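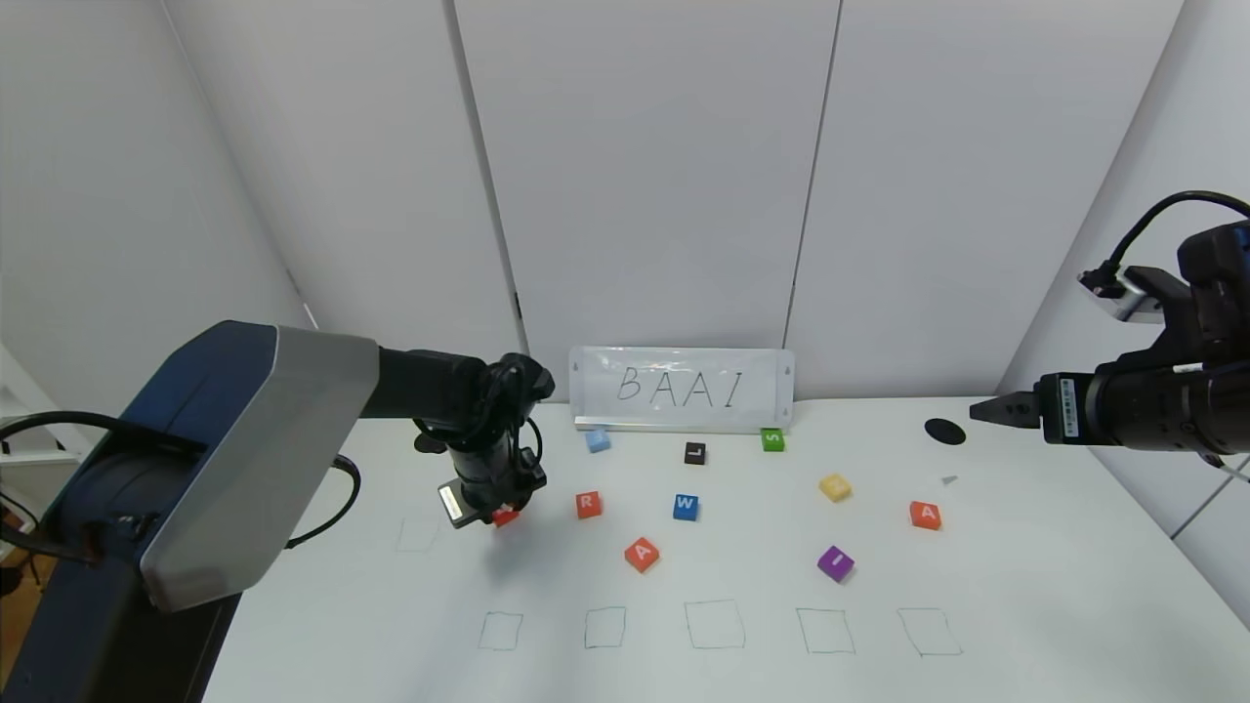
Do foam letter blocks have to be stored in alphabetical order?

Storing them by colour is enough for a small set, as long as the same letter in a second colour is treated as a separate item.

Home Archive Threads Search Subscribe

24th April
Posted by: stores desk, Igwe

Re: [ondavora-list] Foam letter blocks, storage and cleaning

Replying inline to the two points raised, then adding what we do with the whiteboard.

> We have taken over a set of foam letter blocks in mixed colours
> from another site. They came in one bag with no inventory. Is it
> worth sorting them by letter before they go on the shelf? Ours are
> mostly used for short words on a white table, with a small
> whiteboard at the back for the name of the group. Also, the white
> letters are going grey. Is there a cleaner that will not lift
> the print?

On sorting: we hold 200 blocks from the Laltari range and gave up on full alphabetical trays in October. The time went into the vowels. A, E and I are pulled first for nearly every word, come back last and are the ones that end up in the wrong tray. We now keep shallow trays by colour, with a card in each giving the letters that belong to it. Repeats of a letter in another colour get their own line on the card. An orange A and a red A are two lines. If someone reports "the A is missing" we ask for the colour before looking.

Light blue and mid blue should not share a tray. Under warm lighting they get mixed and the card stops being any use. Red and orange are worse, and I would put a tray between them.

On laying out: put the blocks down loose with gaps, letter side up, and leave the back of the table for the sign. A block standing on its edge or leaning on another will get knocked off sooner or later, and foam rolls further than you would expect on a smooth top.
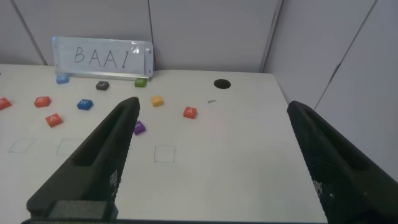
A white table helps with the dark and mid colours and does very little for the yellow ones. We tried a grey mat for a while. It made the yellow blocks easier to find but picked up lint, and the lint went straight to the foam. The mat is now under the printer.

On cleaning: lukewarm water, a drop of dish soap, a soft cloth. Press, do not rub. Stand the blocks on a rack overnight before they go back in the tray. Alcohol wipes took the white off the face of three of ours and left the foam sticky. Melamine sponge is also out.

On the whiteboard: a thin marker is fine for a group name of four or five letters, but write it as large as the board allows. We use Steltberg fine tips in black. Dry wipe only, and keep the board away from the blocks while wiping – marker dust on pale foam does not come out with soap. A small stand that holds the bottom edge is steadier than leaning the bare board on the wall.

I can post the tray card as plain text if anyone wants it.

stores desk, Igwe

Comments

Yes please to the tray card. Our yellow ones go missing first as well.

Does the rack drying work for the thicker blocks? Ours were still damp in the middle the next morning.

We use a paint brush for the dust. Slower than a cloth, but the print has held up.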